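**Unit 6 Handout: Notes on the Demonstration at Wirnemow**

Please read these notes before the review session. They cover the afternoon part of the visit to the Wirnemow laboratory in Plerkdale. The morning tour of the machine hall is treated in the Unit 5 handout.

**1. Purpose of the demonstration**

The hosts presented a simulated kitchen counter in which an arm with a two-fingered gripper handles household objects. The simulation, known within the laboratory as Porkeda, is used to prepare and check tasks before any time is booked on the physical arm. Students attending the open day were shown the same program as our group, in a session of 40 minutes.

**2. Terms used by the hosts**

- *Episode*: one attempt at a task, from the starting layout to the stop signal.
- *Layout*: the position of every object at the start of an episode.
- *Distractor*: an object that plays no part in the task but remains on the counter.
- *Wrist view*: a view that moves with the gripper.

The hosts reported that the current set holds 1,778 episodes, of which 794 were recorded with a wrist view as well as a fixed one. Students should be able to explain why the two views are stored together and what each one lacks. The fixed view gives the position of the arm relative to the whole counter. The wrist view gives detail near the fingers and very little beyond them.

**3. The counter task**

Both views come from the same marble counter; in the first, the gripper is holding a small white bottle.
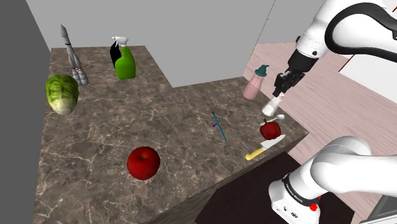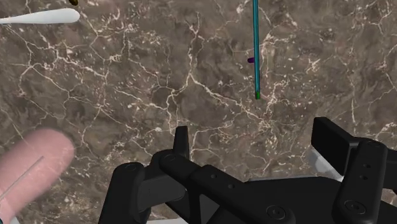 Saraç remarked during the discussion that a cluttered counter is a fairer test than a bare one, and asked whether the layouts were drawn at random or arranged by hand. The reply was that a program draws them, after which a member of the staff rejects any layout in which two objects overlap. Saraç then asked how many are rejected. The hosts gave a figure of about 30 in each batch and added that the number rises when long, thin objects are included.

**4. Points for review**

Thin objects present two difficulties. They offer little surface to the fingers, and a small error in the estimated angle can cause a missed grasp. Rounded objects may roll if one finger makes contact before the other. Students should consider how each difficulty would appear in the fixed view and in the wrist view.

**5. Written work**

Submit one page comparing the two views for a task of your own choice. State the starting layout, name at least one distractor, and say at what point the episode should stop. Work is due at the start of the next laboratory period. Sketches may be attached on a separate sheet.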